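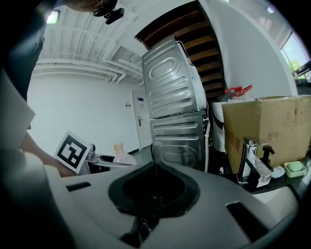 A bathroom sink counter with the washer-dryer stack behind it.

How to Test a Chore Robot Claim at Your Own Sink

Sellers keep telling us a machine will tidy the bathroom by December. Kiros Araya at Bestis says so too. Try this before you pay anyone.

1. Leave the counter as it is. Soap, bottles, the lot.

2. Pick one small job, such as moving the soap to its dish. 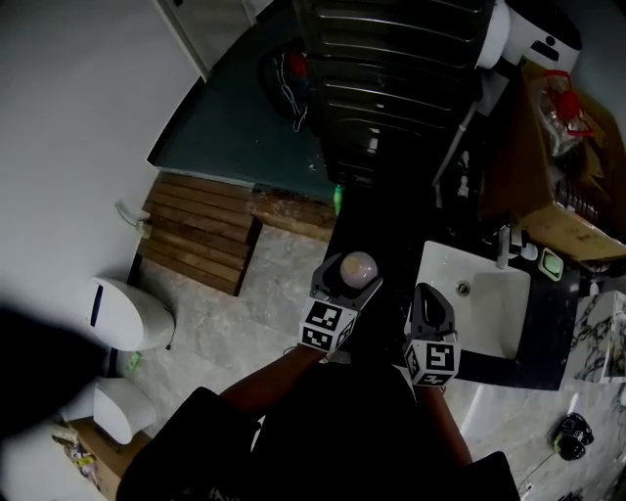 Grippers over the counter, one holding a pale pink ball-like object.

3. Ask who is doing the thinking. A gripper in a person's hand proves the gripper can hold things - it says nothing about a robot working alone.

4. Run the job 4 times, and move the faucet handle between runs. 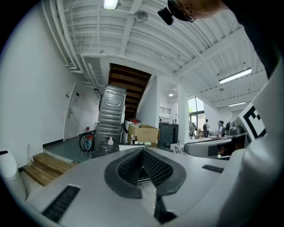
5. Write down every time a person steps in to help. My limit is one. The Gadex demo I watched went past that before the soap was back in its dish, and they still called it a pass.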